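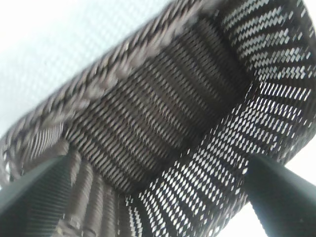

November – posted by Cherry Mae Belmonte

Search the shop Go

I've been selling baskets for long enough to have a favorite, and right now it's the Flileck. I brought one home from the shop for my own hallway, then went back for a second one for the bathroom (my sister has her eye on that one too!). What got me was the rim. It's a thick braid, lighter than the rest, more of a grayish taupe against all that chocolate brown, and it feels so good in the hand when you drag the thing across the floor. The sides have an open weave with little diamond gaps, so a light on the other side comes right through.

We get ours from Kelto, and they come in one size and one color. I've asked for a cream one. I'll keep asking.

So what do I keep in mine? Scarves, hats, the dog's leash and a pile of gloves that don't match – the hallway one is pretty much a winter dump and I love it for that. The bathroom one holds rolled towels. Small stuff like hair ties and coins will find its way out through the sides, so put those in a pouch first or pick another basket.

For cleaning, I use the brush end of the vacuum and then a damp cloth with a drop of dish soap. Go along the braid with an old toothbrush if dust has settled in the grooves. Please don't park it up against a heater.

The price is $88, and the cotton liner is extra. Ariel Saludo sews the liners for us and they take a few days, so tell me when you order if you want one. We can hold a basket for you at the counter until closing, and Natnael will carry it out to your car if you're loaded down with other bags.

If you want something with a lid, look at the Koskela instead – it's taller and costs $175, and I'm happy to pull one out for you to compare.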